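Clenddale open day: an afternoon with the folding people

We drove out to the Clenddale open day on Thursday expecting a quick look and a free coffee, and we stayed 3 hours! The main draw for me was the home skills area that Durnen runs, where the whole day is given over to laundry. Folding, sorting, stacking, putting away (and a fair bit of shaking out and starting again). I have a linen cupboard at home that I open with one shoulder against the door, so I was keen as.

You come in past the Osby stand, which had coat hangers in more shapes than I knew existed, then through to the folding room. I parked myself by the wall and hardly moved.
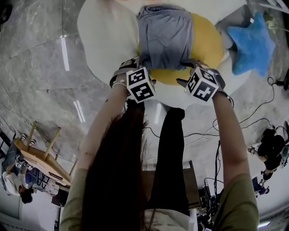
Folding soft things is much harder on a round table than on a square one, and I'd never given it a thought before. At home I line everything up with the edge of the bench without even noticing. On the white table I liked best, with a grey piece in hand over a mustard cloth and a fuzzy blue star pillow off to one side, there's no straight edge to borrow, so the fold has to come from the fabric itself. I went home and tried it on our round patio table with a pile of tea towels. Hopeless! But by the second load I was getting there.

Fehr had the room at the back, with shelves of towels rolled and stood on end, and I've pinched that idea already for the bathroom.

Parking is on the grass and the gate is 300 metres further along than the sign suggests. Go after 2 if you want a spot in the shade.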